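Ticket 2360: Open day station 2, table setting demo with hand-held grippers
Opened by: Guilan Hao
Component: demo station, left and right gripper
Priority: normal
Status: open, waiting on part

Summary
Left gripper drops out of the Pirkow recording session during the visitor demo. The right gripper is not affected. Visitors from Valleo are booked for the open day on Fri 1 June, so the station needs to run a full session without a restart.

Setup
Carpeted bay, light wood table, striped placemat, white plate, wire cutlery basket. One operator, one gripper in each hand. Finger opening was checked at the plate rim before anything else.
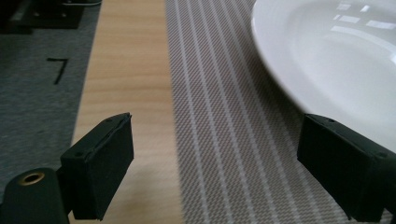
Page last modified by ghao, revision 20

Symptom
The session starts normally and both grippers report. After a few transfers from the basket, the left channel goes stale and Pirkow keeps writing the last good pose. No error is shown to the operator. The session file closes without a warning, so the fault is only found on playback.

First seen in May during the rehearsal for Bai. It did not come back on the bench, where the grippers were lying still.

Checks done
Swapped the left and right ports on the host. Fault stays with the left gripper.
Replaced the Vonness hub with a spare. No change.
Reinstalled the Pirkow client and cleared the old calibration. No change.
Ran with the arm held straight out for a full session. No dropout.
Ran the demo task as visitors will see it, with both grippers at the basket. The cable on the left unit loops out of the back and down past the operator's hand, and the wrist turns against it on each reach.
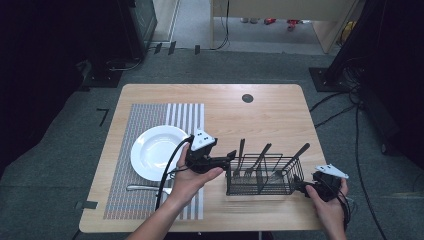

Isolating the cable

Removed the placemat, plate and basket from the work area and repeated the wrist motion over bare wood. Fingers open, nothing held. Dropout reproduced 2 times, both with the wrist rolled inward. With the cable supported by a second person, the same motion gave a clean recording.
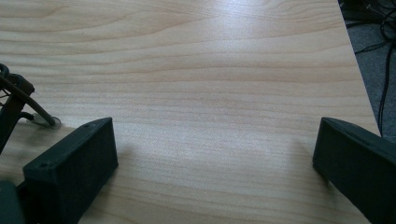

Gripper over the bare tabletop, fingers open. Cables on the carpet past the table edge.

Probable cause
Intermittent contact at the left cable connector under side load. The connector has not been opened yet.

Workaround for the open day
Strap the left cable to the operator's forearm with enough slack for a full wrist roll. Play back the left channel after each visitor group. If it is stale, restart the client and recalibrate both grippers before the next group.

Remaining
Replacement cable requested from Vonness, no ship date given.
Ask Pirkow support for a stale channel alarm on the operator display.
Close this ticket after a full rehearsal on the new cable.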